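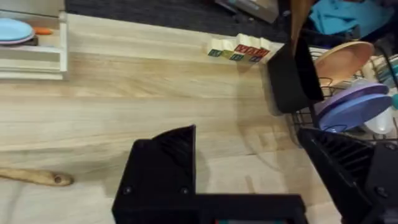 Light wooden tabletop, long grain.

Topic: Ansari 13 litre daypack - water resistance

Skutolach_Desk
Posted December 25, 2022
Members are asked to report their experience of the Ansari daypack in sustained rain. The product page describes the fabric as water resistant and makes no mention of the seams. My own pack let in water at the top zip on two occasions.

terna152
I must disagree with the suggestion of a fault. The Ansari is sold as a town pack, and mine has kept papers dry since February. A separate rain cover is advised for longer journeys.

Skutolach_Desk
The point is noted. A cover does not, however, protect the back panel, and the shop charges extra for it.

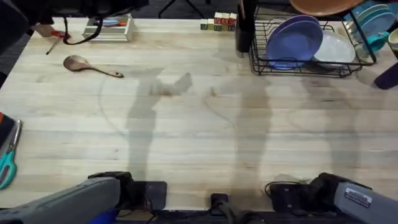 I would also draw attention to the laptop sleeve, which reaches the base of the bag - any water that collects there will meet the computer first.

urnumine_52
The Urnumine pack has a raised sleeve and a covered zip. It is heavier, at 1068 grams, but I consider it the better purchase.

terna152
The Urnumine straps are too stiff for daily use, in my view. Members should try both before ordering.

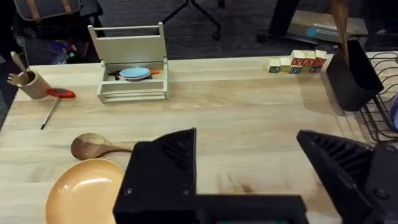
Table with round bowl, lower left.

Skutolach_Desk
I have written to the shop about the zip and will post its reply in this thread.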